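Week 6: Camera frames and other sources of grief

Readings are on the Skurna page. Bring your Ovwood install, working or otherwise. 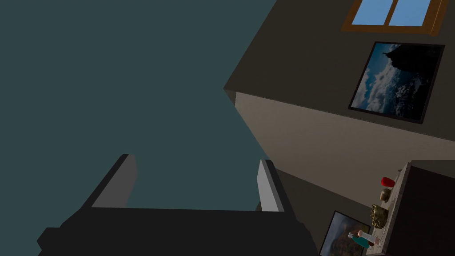

Which frame should a grasp target be stored in?
The base frame. Store it in the wrist camera's and it goes stale the moment the arm moves.

The planner runs at 50 Hz and will cheerfully plan to a stale pose all day.

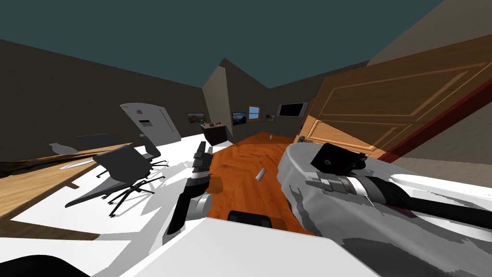

Vukisach
Sessional lecturer, robot software

Lab 2 is due in January. Colour-code your frames, please.

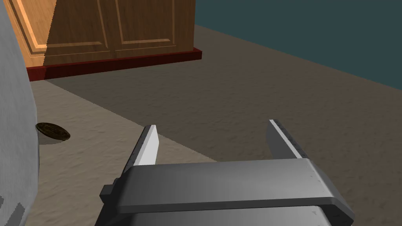 Segmentation comes next. Thresholding on brightness is popular every year, and so is the resubmission. Try it on a floor like this one, with a pale patch beside a darker stretch, and you may well get two floors.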